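Jhun Lumbao @jhunlumbao
7/3/18

So it is confirmed, Clinddale will come back for a second series. I waited for this news since the last episode and I am very happy. I will write a few posts, because some of you asked me what is known and what is only talk.

First, what is known. The new series has 6 episodes. The first one had 4, and I think everybody felt that the story of the two sisters was closed too quickly. Filming begins in July, again in Trallcombe, in the same street with the chemist's shop.

The actress who plays the older sister is staying. She told this herself in a radio interview last night. She said she signed before she read the scripts, and her mother was angry with her about it.

The actor who plays Doctor Giannakopoulos is not confirmed. Please do not write to me that he has left. He has not said so. He is in a stage play until the end of summer, and it is possible that he will join the filming later.

For me the series without the doctor would be difficult to watch. The scene in the kitchen, when he reads the letter and then folds it again very slowly – I have seen it many times and I still must stop the video after it.
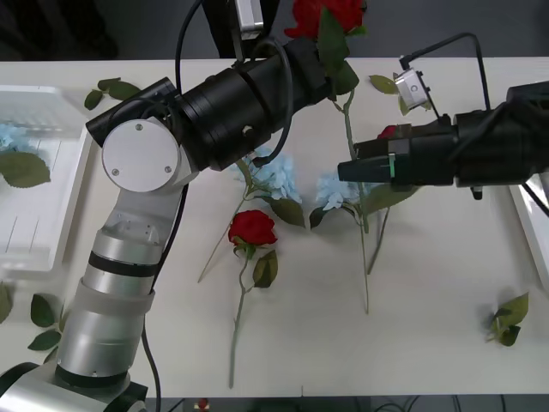 About the wedding. Many people ask if the younger sister will marry Drarneck in the new series. The writer answered only that "there will be a church". A church can be also for a funeral, so I would not buy a hat yet.

I know that Drarneck is not popular. In the poll I made here last week 2,910 people voted, and only 712 wanted the wedding. I was one of them. He lied about the money, yes, but he came back for the dog when the house was flooded.

Somebody wrote to me that the wedding dress was already seen in Trallcombe. I looked at the photo. It is a white coat on a woman who waits for a bus. I cannot say more than this.

The music will be by the same composer. I am glad, although I hope for less of the flute. In episode three there was flute even when they were parking the car.

There is no date for the first episode. If they film in summer, I would guess the winter, but this is my guess and please do not share it as news.

I was asked also where to watch the first series if you missed it. It will be repeated before the new one, two episodes in one evening. When I have the hours I will put them in this thread.

One correction to my second post – the chemist's shop is now a bakery. They will have to change the sign back for the filming. Thank you to the reader from Trallcombe who told me.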